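Chapter 7
Jars, Lids and Small Containers

Before you read: Find one glass jar with a lid in your kitchen. Put it on a clear table, and keep it near you during the chapter.

In the last chapter we studied boxes and bags. Now we come to the small glass jar, which many households own in great number and use badly. Yvette Wong, when she arranged the pantry of the Berndale cooking school, found 24 jars without any label. 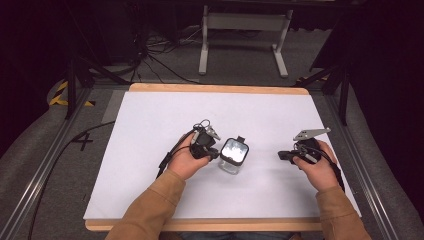
A clear jar has one large advantage: the contents can be checked while the lid stays closed. For this reason we put dry food such as rice, salt and tea in glass first.
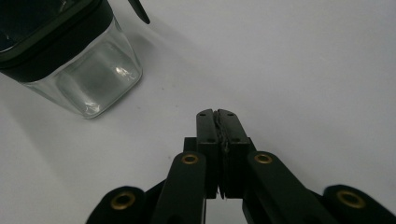 The shape is also important. Square jars stand close together and waste little space on a shelf. Round jars are easier to clean inside with a spoon or a cloth.

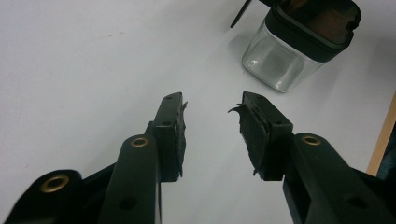

Always begin the work on an empty surface. Take away everything, wipe the surface, and bring the jars to it one after another. Yolanda Villca teaches her students to open each jar, smell it, and write the label before they take the next.

Key words: lid, rim, label, shelf, contents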